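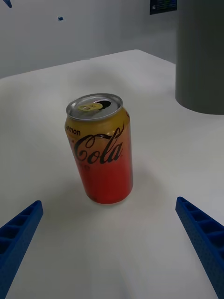 Grernix Soft Gripper Kit: frequently asked questions

What comes in the kit?
Two blue ribbed fingers, the drive unit, a mounting plate, a 118 cm cable and a bag of screws. The arm is sold separately.

Which arms does it fit?
Any arm that takes our standard plate. Stullorau arms need an adapter, which you can add to your order at checkout.

Can it pick up a drinks can?
Yes. Use the "light" grip setting, particularly for cans that have been opened, as the sides dent more easily. Close the fingers slowly and keep the can upright.

How wide does it open?
100 mm between the fingertips.

Can I use it with a wrist camera?
Yes. The plate has holes for a small camera. Angle it so that both fingertips are in view when the gripper is fully open.

Does it need a special table?
No. A plain matt top in a pale colour works well with the camera. Glossy tops can cause trouble with reflections.

Are the fingers waterproof?
The fingers can be wiped with a damp cloth. The drive unit must be kept dry. Spills inside the casing are not covered by the guarantee.

How long is the guarantee?
12 months on the drive unit. Fingers are treated as wearing parts and are not included.

Where do I get spare fingers?
From us or from Flastik, in pairs. Please don't mix old and new fingers on the same gripper.

How do I send something back?
Returns are accepted within 25 days of delivery. Email the Ó Dálaigh workshop for a returns number before you post anything.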